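Le grand tri des maillots

18 février 2021

Je repoussais ce tri depuis décembre, et vous me connaissez, quand je repousse quelque chose je trouve toujours une excellente excuse (le froid, la pluie, un gâteau à surveiller). Mais le sac prenait toute la place dans l'entrée, et mon amie Naheed Ghauri, qui passe à la maison presque chaque semaine, a fini par me demander si je comptais lui faire payer un loyer. Bon. Je m'y suis mise !

Dans ce sac, il y avait tous les vêtements de sport accumulés par la famille, des shorts trop courts, des t-shirts de tournois oubliés, et surtout les maillots de basket. Ah, les maillots de basket. Mes garçons ne juraient que par ça, et je crois bien que j'ai passé des années à les laver, les détendre, les rechercher sous les lits. Alors forcément, plier tout ça prend du temps, on s'arrête, on se souvient, on se ressert du thé.

Le rouge, avec BULLS et le 23 en grosses lettres noires bordées de blanc, m'a retenue plus longtemps que les autres. J'aime beaucoup les rayures rouges et blanches autour des emmanchures, c'est gai, et même tout chiffonné il a de l'allure.
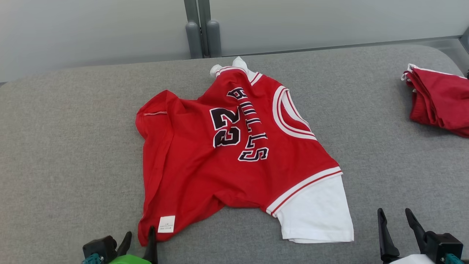

Ma façon de plier un maillot

Je commence par le secouer un bon coup et par le poser bien à plat, le devant contre la table. Je lisse avec la paume, en partant du col et en descendant jusqu'à l'ourlet. Ensuite je rabats un côté, puis l'autre, pour obtenir une longue bande, et je replie cette bande en deux, puis encore en deux. Le mien, je l'ai rangé avec le numéro sur le dessus, c'est tellement plus pratique pour s'y retrouver !

Les piles sont parties dans les caisses Gorholm que j'avais gardées du déménagement. Il m'en reste 2 à remplir, avec les survêtements, mais ce sera pour la semaine prochaine, Naheed a promis d'apporter des biscuits.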